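Two weeks with two sets of gripper fingers

I told myself I'd write this up in December and then kept swapping parts instead. So, the long overdue comparison of the Prestico fingers and the Bukhari fingers on our hand-held grippers.

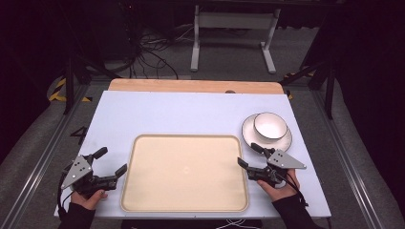
The setup

Same handles for everything. You hold one in each hand, you do the task the way you'd want an arm to do it, and the recording goes off to be cleaned up later. Both grippers are wired, so you have a cable hanging off each side, and after an hour you stop noticing until one of them snags on a table corner and you notice a whole lot.

The task is table setting, sort of. A big tray with a slightly raised rim, a white bowl, a saucer under the bowl. Move the bowl to the tray, move the saucer to the tray, put it all back where it came from. It sounds like nothing! I have been eating off dishes my entire life and I was terrible at this for the first whole morning.

I did 200 runs with each set over 14 days, split into short sessions because my wrists were not having it.

Prestico fingers

These are the ones we started with. They're stiff, they close straight, and they come with a page of instructions that skips the step where you have to loosen the back plate first (loosen the back plate first). Picking up the bowl by the rim is lovely. You go in from the side, one finger in, one finger out, squeeze, and it comes up without swinging around.

The saucer is where I lost my patience. It sits so low that you can't really get a finger under the lip, and the tips just skate over the edge and push it along. I ended up nudging it toward the tray with one gripper and bracing with the other, which works fine when I do it and looked awful when we tried playing it back on the arm. Lots of shoving.

Bukhari fingers

Softer at the tip, with a bit of a curve, and they flex when you press down. I didn't expect to like them. My notes from the first session say "mushy" and then "MUSHY" underlined. But on the saucer they bend just enough to slide under the lip, and by the third session I was getting it on the first try nearly every time.

The trade is the bowl. Lift it too fast and it rocks in the fingers, and I dropped it onto the saucer more than once from a small height. No chips so far. I also went through 8 tips before I was done — they tear at the base if you twist while squeezing, and apparently I twist while squeezing constantly.

The tray

I haven't said much about the tray and that's because both sets were bad at it. It's wide, so it's a two-handed lift, and your hands have to agree with each other. With the Prestico pair I could get it up level if I went slow. With the Bukhari pair one side always sagged. I want to try one of each, stiff on the left and soft on the right, but the calibration file assumes they match and I haven't had the energy to go digging in there.

What I'm keeping on

Bukhari for now, mostly for the saucer. The next batch is going to be almost 500 runs, with more flat stuff in it, and I'd like to get through that without inventing new ways to push a plate around. The shop in Zirville was out of spare tips so I ordered from the place in Pliludville, and shipping cost more than the tips did.

If anyone has a trick for keeping cables off the table edge, leave a comment. I've tried Velcro on my sleeve. It held for one session and took a good bit of the sleeve with it.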